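Research > Workplace Studies > Automation and Work

Last updated: 11/15/20

Filed under: Human-Robot Work, Job Design, Field Reports

4. Task Reallocation at the Packing Tables

4.1 Setting

The study site was the gift and catering unit of Domorholm, which fills orders for fruit baskets and plated fruit. Before the change, each table was staffed by two workers. One unpacked and sorted the fruit, and the other plated or filled baskets. In April the unit replaced the second position at one table with a two-armed robot, supplied by Jilurico and run on task software from Bresetti. The remaining worker kept the sorting job and took on the supply of fruit to the robot. We observed 472 work cycles at this table. A cycle starts when a plate or basket is set down and ends when the order is released.

4.2 Division of Work

The written procedure gives the robot all placing motions and gives the worker all decisions about quality. The line between the two was less clear in practice. Fruit arrives in thin plastic bags, and the gripper fingers do not open these bags well. Workers therefore opened or emptied the bags by hand, a step the procedure does not mention. They also chose the order in which fruit was offered. Several told us that they held back soft pieces until the end of a run and gave the robot firm oranges and apples first.

Plate position was a second source of unplanned work. The arms reach the middle of the table with little trouble, but the far side is used for storage, and items left there limit how the arms can approach. Workers learned to keep the near half clear and to put the plate between the two grippers. Plates were changed to a single bright color in the second week at the request of the shift lead, who wanted the worker to be able to check position at a glance. 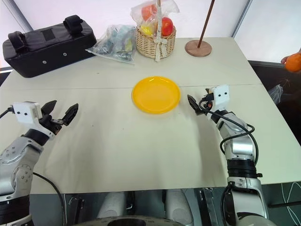
The effect on pace was mixed. The worker no longer sets the speed of placing, but does control when the next piece of fruit becomes available. Under the old arrangement, short pauses were shared between two people and were often used to talk about the order. Under the new one, pauses occur when the robot stops and waits, and the worker is expected to find the cause. Staff described this waiting as harder to rest in, even when it lasted longer.

4.3 Interventions

We counted an intervention whenever the worker touched the fruit, the plate, or the controls outside the written procedure. There were 90 interventions in the observed cycles. Most involved moving a piece of fruit that had been offered at a poor angle. Workers did not log these events, and the unit's production report does not have a field for them. The report therefore credits the full cycle to the robot.

Chmielewska, the sister site, uses the same equipment but keeps a second worker within reach of the table. Its supervisors reported fewer long stops, although we did not observe cycles there and cannot compare the two sites directly.

Figure 4. Robot table at the Domorholm unit, with the plate between the grippers and supplies along the far side.

4.4 Skill and Training

New staff at the robot table receive training on the stop button, the restart sequence, and safe hand position. Bag handling and fruit order are learned from coworkers. With only one person at the table, there is less chance to learn these by watching, and two of the newer workers asked to spend a shift at a manual table first. The unit has since allowed this, but has not made it part of the training plan. Section 5 takes up the question of how such work should be recorded and graded for pay.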